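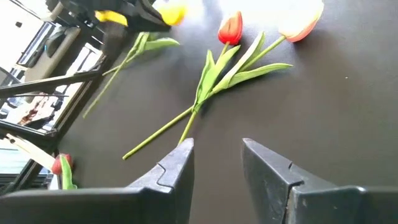
The Kotanus Robotics Club completed its spring session in July, several weeks later than the calendar had promised. Members have asked for a written account of the flower project, and this blog seems the proper place for it. What follows reflects my own view as the club's faculty adviser and should not be read as a statement of the school.

The club meets on Wednesday afternoons in the technology wing at Clevside. In past years the members built wheeled vehicles for the regional contest at Trelbridge, and most of the budget went to motors and tires. This year the students voted to work with two arms fixed at a single table and to set themselves a manipulation task. The proposal that won the vote was the arranging of artificial tulips. Several members had argued for stacking blocks, and the discussion took up two full meetings.

A tulip is a reasonable object for beginners to study. The stem is thin and gives a gripper very little to hold, the head is much wider than the stem, and the leaves stand out at angles that change whenever the flower is set down. When two flowers lie across each other, lifting one will often drag the other along. Our first written plan called for every tulip to be laid straight and apart from its neighbors before each attempt. The students dropped that rule in the third week. A flower in a real shop does not arrive in a neat row, and the members preferred to practice on the more difficult arrangement from the start.

The work was divided between two groups. One group controlled the arms by hand and recorded each attempt. The other reviewed the recordings, marked where the stem was first gripped, and noted whether the flower reached the vase. By the end of the session the club had recorded 694 attempts, of which 400 were judged suitable for use. The remainder were set aside for various reasons, most often a missed grip or a log entry left incomplete. I had set a goal of 300 usable attempts and was pleased to see it passed.

Light proved to be a greater difficulty than anyone had planned for. The tabletop is dark and has a matte surface, and we had assumed that it would not reflect. At certain hours it reflects a good deal. The paler parts of a flower can then turn nearly white in the wrist camera's view, and the edge of the petals is hard to find. The students tested paper shades, a different lamp position and an earlier start time. The earlier start helped the most, although it could not be kept up during the testing period at school.

The second difficulty was coordination. With two arms at one table, each operator must know what the other intends to do. The members wrote a short set of spoken calls for this purpose – "reaching," "holding," "clear" – and they were strict about using them. I believe this was the best piece of engineering the club produced all year, and it required no parts at all. New members will be taught the calls before they are permitted to touch the controls.

A few practical matters should be recorded for next year's officers. The fingertips show wear and ought to be inspected at the start of each meeting. The Hinds supply cabinet must be locked when the room is left. Replacement flowers may be charged to the club account in amounts up to $65 without prior approval, and receipts are to be placed in the blue folder. The written log should be copied at the end of every meeting – we lost one afternoon of notes in the spring and had to repeat that work.

The club has not yet decided whether to enter the flower task in the open category at Trelbridge. The rules ask for a live demonstration before judges, and the students would like to see more consistent results with the crossed stems before they commit. The matter will be taken up at the first fall meeting. Students who wish to join should collect a permission form from the main office and return it to me before that date.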